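Setting Up a Shared Desk: Surface, Laptop, Lamp and Cables

Applies to: any straight table used by more than one person
Revised by: Mairéad Ní Bhriain
Last change: May

Scope

These steps cover a bare table up to the point where a laptop can be opened on it and used. Drawer units and monitor arms are covered on a separate page. The dimensions suit the Irkevberg table but can be applied to any top of similar depth.

What you need

Kraft paper or a desk mat
Low-tack tape
Tape measure
Soft cloth
Cable clips, adhesive type
Laptop, mouse and mouse pad
Desk lamp

Step 1. Clear and wipe the top

Remove everything, including items stored under the back edge. Wipe with a damp cloth, then a dry one. Adhesive residue from old clips comes off with rubbing alcohol. Test it on the underside first.

Step 2. Cover the surface

Cut the paper 100 mm longer than the table. Tape the far edge first, smooth toward the near edge with the flat of the hand, then tape the near edge. Light creases are acceptable. Raised folds under the laptop or mouse pad are not - lift the tape and pull again. A table with a hard matte top can be left uncovered.

Step 3. Place the laptop

Set the laptop with its front edge at least 80 mm from the near edge of the table. Leave clearance behind the hinge so the screen can tilt fully. Check that all feet touch the surface and that the vents are clear.

Step 4. Place the mouse pad

Put the pad on the side of the mousing hand. A slight rotation toward the user is more comfortable for most people than a pad set square to the table. With a shared desk, do not tape it down.

Step 5. Place the lamp

Stand the lamp on the side opposite the writing hand, level with the screen or a little behind it. Turn it on and look for glare on the display. Lower the head until the glare is gone.

Step 6. Route the cables

Run power along the back edge and drop it at one corner. Clips go every 500 mm on straight runs, with one extra at each bend. Leave enough slack for the laptop to be turned. Cables that reach the floor should stay out of the path of chair casters.

Step 7. Final check

Open the laptop, move the mouse across the full pad, and pull lightly on each cable. Markers and other small items go back last, clear of the keyboard.
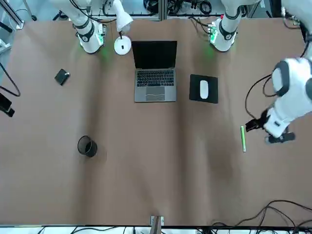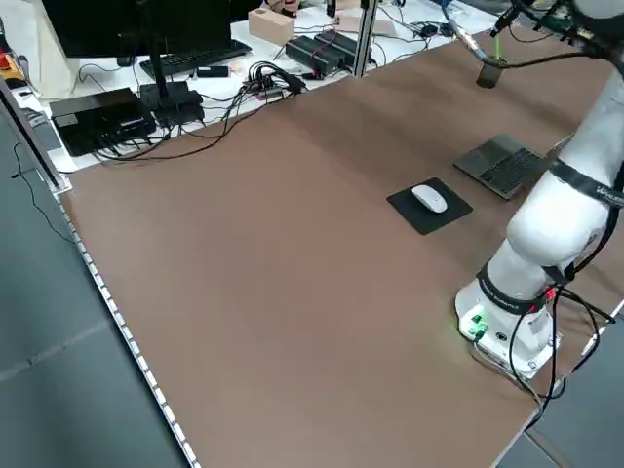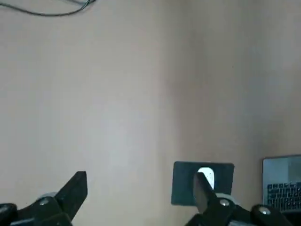
First picture: laptop and desk lamp on brown paper. Second: mouse pad with mouse, laptop behind. Third: cable against the wall.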